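Week 7: Can Machines Do Chores Yet?
Course notes, Wumcombe Evening School

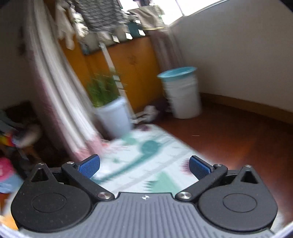
Reading the success rate

Gaete reports 97 out of 100 on picking up laundry. Ask which laundry. The trials used one towel on a bare table. A home has hanging clothes, curtains, a patterned mat and a plant in the way. Zarkow is no better: up to 700 picks an hour, all the same box.

Before next class, read the Varberg handout and mark every claim that leaves out the room, the object or who reset the test.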